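Reference > Home and Interiors > Floor Coverings > Loop Pile Carpet

Loop pile carpet

Loop pile carpet is a floor covering in which each strand of yarn is anchored in a backing at both ends, so that the surface is made of uncut loops. It differs from cut pile, where the tops of the loops are sheared off and the yarn stands in separate tufts. Loop pile is widely used in offices, schools, corridors and other places with heavy foot traffic. It is sold both as broadloom, which comes on a roll, and as carpet tile.

Types

In level loop carpet all the loops have the same height. The surface is flat and firm, and chairs and carts roll over it easily. Multi-level loop carpet uses two or more heights to form a pattern. Berber, in the American trade sense, is a loop carpet made with thick yarn, often in flecked colors – the name was first given to hand-woven North African textiles, which are made in a different way.

Tip-sheared carpet falls between loop and cut pile. Only the higher loops are cut, which leaves a mix of textures.

Manufacture

Most loop pile is tufted. A row of needles pushes yarn through a primary backing cloth, and a hook called a looper holds each loop while the needle pulls back. The backing is then coated with latex or another adhesive, and a secondary backing is usually pressed on. The distance between needles is known as the gauge.

Nylon is the most common fiber for commercial use. Polypropylene costs less and resists many stains, but it crushes more easily. Wool is used mainly in homes and hotels.

The Pakthorpe mill, which made loop carpet for 104 years, ran 14 tufting lines at its peak. Its manager Ákos Dobos moved the plant to solution-dyed yarn, in which color is added before the fiber is formed. Its best-known line, Vernby, was a low level loop sold mostly to libraries.

Color and appearance

Gray is a common choice for workplaces. It hides dust fairly well and goes with most furniture. Stripes, flecks and mixed tones make seams and small marks harder to find. The look of a striped or streaked carpet changes with the light and with the direction from which it is viewed.
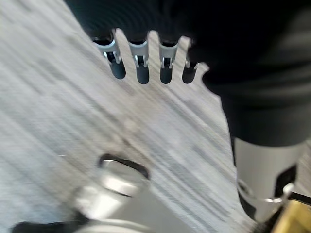
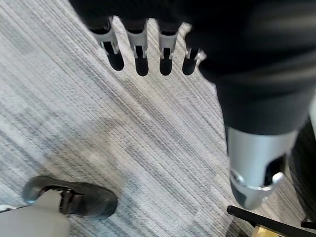

Gray surfaces with streaks or stripes.

Wear and damage

The main weakness of loop pile is snagging. A caught loop can pull free along the tufting row and leave a visible line, called a run or zipper. A raised loop should be trimmed level with scissors and never pulled. Longer runs are repaired by gluing new yarn into the row.

Because the loops stay closed, the surface sheds little fiber and shows few footprints. Grit can settle between the rows – regular vacuuming with suction only is the usual advice, as a rotating brush may fuzz the yarn.

Installation

Broadloom may be glued down or stretched over a pad. Tiles are often laid in quarter-turn order, which gives a checkered effect on striped patterns. Seams in patterned rolls must be matched before cutting.

See also: Cut pile, Carpet tile, Tufting, Underlay

Reader comments (3)

Mavis Pettigrew
We had Vernby in our branch library and I never knew what it was called. Ours was brown. Is there anywhere to get a leftover piece? I only need enough for a stair landing.

Nikola Petek
The part on runs could say more about glue. Hot glue goes hard and you can feel it underfoot. I use a latex seam sealer and leave it overnight.

Roscoe Ridgeway
Could someone add a section on gauge with actual sizes? I'm trying to match an old office carpet and the supplier keeps asking me for it.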